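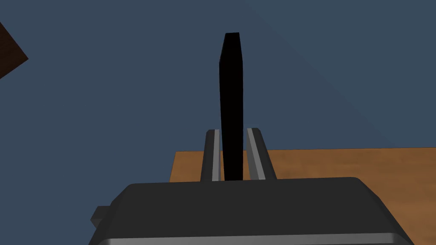
The Terkness 68 is a benchtop clamp for thin panels, sold mainly to picture framers and people who edge-glue small boards. I bought mine in September and have used it for drawer bottoms, box lids and one badly warped cutting board. Most cheap clamps in this class meet the work with a single wide jaw and a screw foot, and the foot walks as you tighten it. Two slim upright bars facing each other over a narrow gap, dark grey with a thin light grey strip up the inner face, are the better arrangement for thin stock, and the Terkness follows the same principle with longer bars and a cork facing. The load goes in along a line and the panel stays where it was put.

## Build

The base is cast and painted, with a milled slot down the centre. Mine arrived with the slot clean and the underside slightly out of flat, enough to rock on a granite plate but not on a timber bench. Four rubber feet are supplied in a bag. The adhesive on them is poor and I replaced it with contact cement.

The screw is an acme thread with a brass nut. Backlash was small out of the box and hasn't grown. The handle is a plain steel T-bar, a bit short for anyone with large hands. The cork facing on the fixed bar had a bubble near the top corner. Christos Bakalis at Gaete, where I ordered it, posted a replacement strip without asking for the old one back.

## In use

Parallelism is the main question with any clamp of this type. I closed the bars on strips of copy paper at the top, middle and bottom, then pulled each strip. The middle and bottom held. The top slipped until I gave the handle another quarter turn. On 11 mm pine this made no difference to the joint. On veneer it would, and I'd shim the top with a strip of card.

Glue squeeze-out is a nuisance. PVA soaks into cork and takes a layer with it on release. Packing tape over the facing solves that, though it lowers the grip noticeably on waxed surfaces.

Maximum opening is 100 mm. The older Josow clamp opens wider but flexes under moderate load, and its nut is plastic. The Fonine is stiffer than both and costs nearly double. Aidan Hegarty lent me his for comparison, and on hardwood it was the nicer tool. For pine and ply I couldn't separate the results.

## Faults

- Supplied feet come off within days.
- Top of the moving bar lags slightly under light pressure.
- No metric scale on the base, only a row of unlabelled punch marks.
- The manual covers assembly and nothing else - no torque limit, no advice on facing material.

## Verdict

Recommended for light panel work, provided you are willing to redo the feet. Anyone clamping hardwood or veneer every week should pay for the Fonine. Spare cork strips are stocked by Gaete and come in pairs.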